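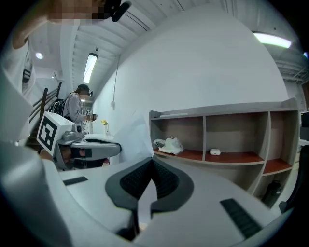

Yellow flowers in a clear vase on the white table upstairs from reception.

Clamovia desk board, large, in pale pink
Reviewed by Lerato Ndlovu
Mar 13, 2021

The Clamovia board is a flat, firm board that you lay on top of a desk and work on. It has no stand, no clips and no raised edge. You put it down, put your paper on it and get on with things. Clamovia sells it in 2 sizes and a handful of colours. I bought the large one in pale pink from Brudora, who had it for £40 with delivery on top, and it has been in our shared workroom since the first week of February.

I wanted one for a dull reason. Our desks have a wood-grain top, and if you press hard with a ballpoint on a single sheet you feel the surface through the paper. I do a lot of drafting by hand and a fair amount of tracing. Before this I used the back of an old pad, which was too small and slid about, and before that a cutting mat from Mathebula that was a good mat but dark green and printed all over with lines. I found the lines distracting under thin paper.

Delivery and unpacking

The board came flat in a cardboard sleeve with a sheet of tissue on each side. One corner of the sleeve had been knocked in the post but the board was not marked. There was a smell on the first day, a bit like a new school bag. I left it near an open window overnight and it had faded by the next afternoon. The instructions are a folded slip that says to keep it away from radiators and to wipe it with a damp cloth. I would have liked a note about which side is meant to face up. The two sides feel slightly different, and I have settled on the smoother one.

Size

The large is 80 cm across. That is wide enough for a sheet of paper in the middle with space left over on both sides for pens, a ruler and whatever you are copying from. On our desks it takes up most of the working area. If you use a computer at the same desk you will have to move one or the other, or put the keyboard on the board. I have tried that and it is fine, though the keyboard sits a touch higher than I am used to.

The small size would suit a narrow desk or a kitchen table better. Clamovia makes it in the same colours. A colleague has it in grey and carries it between rooms under her arm, which you would not want to do with the large one for long. It is awkward on stairs.

Writing and drawing on it

This is the part it does well. A single sheet on the board feels like the top sheet of a thick pad. A pen runs evenly and a soft pencil does not pick up any grain from underneath. Hard pencils are less happy. With anything over 2H I get a faint dent in the board, which has usually gone by the morning, but I have one line near the middle that has stayed.

The paper does not slide much. If you lean on it with your forearm it stays where it is. If you are erasing quickly with one hand free it will shift, and I use a bit of low-tack tape on the top edge for that. The tape comes off without leaving anything behind.

The board itself stays put on our desks. On the white table, which has a slicker top, it moved whenever someone leant against the edge. A strip of the rubbery stuff sold for kitchen drawers cured that. For the price I think Clamovia could have put something on the underside.

The colour

I chose pale pink from the website and it is close to what was shown, a little paler if anything. It looks good against light wood. White paper shows up clearly on it without the glare you get from white on white, and I notice my eyes are less tired under the ceiling lights. I had worried it would look like a child's bedroom next to the red-orange backs on our curved shelves. It is quieter than that and I have stopped noticing it.

Pale colours show dirt, of course. Pencil dust wipes off with a damp cloth. Tea wipes off if you are quick. Blue ink from a leaking felt tip left a grey smudge which I have reduced but not removed, using washing-up liquid and then a clean cloth. I would not use anything stronger.

In daily use ours lies flat on the desk with a sheet of white paper ready on top.

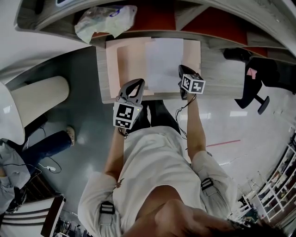 Storage

When the desk is wanted for something else the board has to go somewhere, and it is too big for our shelves. I stand it on its long edge behind a cupboard. The slip advises storing it flat. So far it has not bowed, but I only leave it upright for a day or so at a time. There is no hole to hang it by, and I would not want to drill one.

Compared with others

I looked at a Zurthorpe desk pad before buying. It is cheaper and rolls up, so it is easier to put away, but the one I tried in the shop kept a curl at both ends and was too soft for drafting. If you mostly type, it may be the better buy. The Mathebula mat is the one to have if you cut with a knife. Do not cut on the Clamovia. I did it once, lightly, with a scalpel, and the mark is still there near the left edge.

The Brudora page had 171 customer reviews when I ordered. The complaints were mostly about bent corners on arrival and about the smell. I had no trouble with the first, and the second passed.

Good points
Smooth, even surface for pen and soft pencil
Generous width in the large size
Colour is easy on the eyes with white paper
Most marks wipe off

Less good
No grip on the underside
Dents under hard pencils
Needs flat storage, and plenty of it
Shows ink stains

Would I buy it again

Yes, in the large, although I might go for the grey next time on account of the ink. £40 is a lot for a flat board and I would wait for an offer if you are not in a hurry - Brudora took a few pounds off the small one at the end of February. Check the width of your desk before you order. The return postage is yours to pay.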